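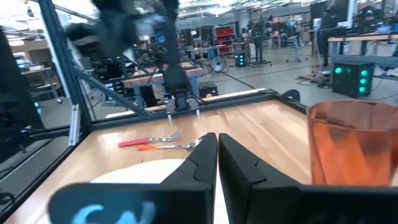

Jul 2, 2019

Conservation workshop, Droritz material, still on the painted panel from the Lurano chapel.

Well, I have finally finished going over the lower border, and I'm so glad I didn't rush it last October when we were all itching to get on (me most of all!). The overpaint along the bottom edge is coming away much more kindly than I'd feared, and there's a lovely soft grey-green under it that matches the colour on the Pyo fragment, or near enough that I'd like one of you to come and look at the two side by side in daylight.

I tested 37 small spots altogether, working left to right, and only two gave me any trouble. Both are up near the saint's sleeve, where somebody has been very generous with the varnish. I've left those alone for now and marked them on the overlay.

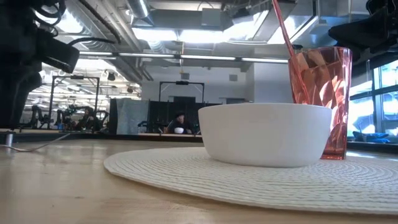 The inscription is another matter. I can make out the start of a name and then a long gap, and after that what I'd read as the end of a donor formula, though I go back and forth on it every time I sit down. The old Davier catalogue gives a full reading, very confidently, but I do wonder how much was still there when it was written and how much was hopeful guesswork. If anyone has the catalogue on their desk, could it please come back to the shelf? I only have my photocopy, and the footnotes have gone off the bottom of the page.

Magnification: I started at the lowest setting and ended up staying there, as the cracks were a bit overwhelming any closer in.

Also, we're down to the last box of the small swabs. I've put in for 1,000 more, which sounds like a lot until you remember how we went through them on the icon frames.

Next up: raking light on the inscription, then a fresh tracing, and I'll redo the label for the sample tray, my handwriting on the present one being a disgrace.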